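Visit report: hand-held gripper comparison at Skesevia

I spent a Friday in February at Skesevia, the test house that Inska and Stefanou both use for trials of hand-held grippers. The visit had one purpose. Our group has to choose a gripper pair for recording demonstrations of small soft goods, and the data sheets from the two suppliers do not agree on how anything is measured. Skesevia offers a day rate for visitors who want to handle the equipment themselves. What follows is my record of the day, written up from notes for colleagues who could not come and for anyone else with the same choice to make.

Arrival and set-up

The building is on the second floor of a former print works, and the goods lift is the only one. Allow time for that if you are bringing your own equipment. Sign-in was at half past eight and we were in the test room by nine. Panagiotis Karagiannis, who runs the hand tools bench, had set out both candidate pairs with their cables already run to the recorder.

The two candidates were the Inska pair, with flat fingers and a fixed opening, and the Stefanou pair, with slightly curved fingers and an adjustable stop. Both are held in the hand and squeezed by the operator, both are wired, and both carry a mounting point for tracking markers on the upper side. Celano supplied the recorder and the timing software, which are the same for either pair, so differences in the logs should come from the grippers and the person holding them.

Weights on the bench scale were 574 g for one Inska unit with its marker plate fitted. I did not get a clean figure for the Stefanou unit, as its cable is moulded in and kept pulling on the pan. In the hand it felt a little lighter, with more of the mass towards the wrist.

Choice of task

Skesevia has a cupboard of standard tasks: pegs, cups, folded cloths, a zip. I had asked for neckwear on a rack, which is closer to what we will be recording. A bow tie is a fair test of a gripper. The bow is thick and holds its shape, the strap is thin and does not, and the clip on an elastic strap is small and hard. One object therefore asks for three kinds of grasp. The rack adds a placing step with little clearance between the pegs. 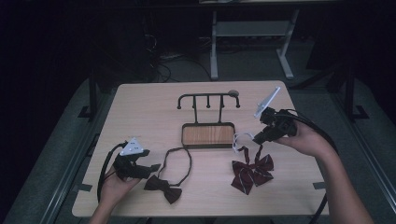 The procedure was to start with the ties on the table, pick each one up, hang it on the rack, then take it down and lay it flat again. One hang and one removal counted as a cycle. Dropping the tie was allowed, knocking the rack over was not. Karagiannis went first to show the pace he considered normal, then I took over for most of the morning with the Inska pair and most of the afternoon with the Stefanou.

It would have been better to alternate. Changing pairs means a fresh calibration of the marker positions, which took 5 minutes when it went well and a good deal longer when it did not, so the bench prefers one change a day. My afternoon figures therefore include whatever practice I had picked up before lunch. Readers should bear this in mind.

Inska pair

The flat fingers are good on the strap. A strap lying on a table can be picked up by closing the finger pads down to the surface and drawing them together, and this worked for me more often than I had expected. The pads meet along their whole length when squeezed lightly. Squeezed hard, the tips part very slightly, and a thin strap can slide out at that point. I learned to use less force, which takes some attention at first.

The flat fingers are less good on the bow. A knot is rounded and the pads touch it in two narrow lines, so the bow turns when lifted. This matters if the tie has to arrive facing a given way. Gripping one wing avoids the problem but the other wing then sags and gets in the way of the pegs.

Travel on the trigger is long. After an hour I noticed it in the base of the thumb. The bench advises changing operators every forty minutes, and on this evidence I would write the same into our own plan.

Cable routing deserves a note. With two wired grippers and a rack between them, the cables want to be led away to the outside of the table, left to left and right to right. I crossed my hands once to reach a strap from the other side, and the cable swept over the rack base on the way back. Nothing fell, but the cycle had to be thrown out.

Stefanou pair

The curved fingers hold a bow well and do not let it turn. Placing was faster and the tie arrived the right way round nearly every time. On the strap they are worse. There is a gap at the middle of the fingers when the tips are closed, so the strap has to be taken by the tips alone. If it is missed, the natural response is to push down, and then the tips skate on the table.

The adjustable stop is useful in principle. In practice it is a small grub screw that needs a hex key, and we left it alone after the first setting. A knurled ring would be better. I passed this on to Karagiannis, who said he had heard it before.

Squeeze effort is lower and the return spring is softer. My hand was in better condition at four o'clock than it had been at noon. Against that, the soft spring makes it harder to feel when the fingers have closed on something thin, and I twice moved off with nothing in the jaws. 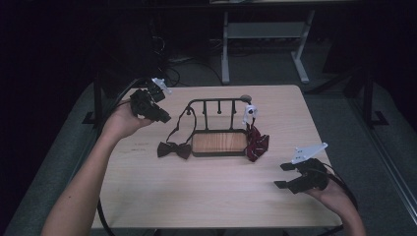 Marker tracking was the part I had come to be sceptical about. The overhead cameras follow the plates on the grippers, and the software reports a dropout whenever a plate is lost for longer than a set limit. Most of mine came while reaching down behind the rack with the wrist turned inwards, which tips the plate away from the cameras. It happened with both pairs. Tilting the plate on its mount helps for one direction of reach and makes the opposite one worse.

Over the whole day the log holds 129 complete cycles, from some 1253 separate grasps, counting every closing of the jaws whether or not it picked anything up. The ratio looks poor. It includes regrasps, straightening of straps and a long spell when I was trying to take hold of an elastic clip from the wrong end. Celano's software does not sort these automatically. Grasps are tagged by hand afterwards, and the tagging is the slow part of the work.

Recorder and files

I asked to see the raw files before any clean-up. Jaw opening is logged alongside the video, with a shared clock, and the two stayed in step in the stretches I checked. The opening signal on the Inska is the smoother of the two. The Stefanou signal has a small step near the closed end, which Karagiannis put down to the sensor mounting. It would be a nuisance for anyone using jaw opening to detect a thin object, and we would be doing exactly that.

Export is to an open format and needs no licence on the receiving side. File names are built from the operator code and the session code, so these need to be agreed before the first recording. I changed mine halfway through the morning and had to rename a folder by hand.

Practical points for a return visit

Bring your own task objects. The rack at Skesevia is light, and a heavier one would stand up to contact with the fingers and give fewer spoiled cycles. I would also bring ties with both kinds of fastening, strap and elastic, since they behave differently enough to be scored apart.

Ask for the second calibration to be booked over the lunch break. Wear short sleeves or roll them up well clear of the trigger. The room is kept dim away from the table, so put bags against the wall and watch the cables on the floor.

Lunch is sandwiches from the shop across the yard, which closes at two.

Where this leaves us

My preference is for the Inska pair, on the strength of the strap handling and the cleaner opening signal, with the Stefanou finger shape noted as the better one for bows. Karagiannis thinks the Stefanou fingers could be fitted to the Inska body with an adaptor – he has drawn one but not yet made it. If it is ready before we have to order, I will go back for half a day and repeat the cycles with the pairs alternated. The log and my tagging sheet are on the group drive under the session code, and the untagged part starts after the lunch calibration.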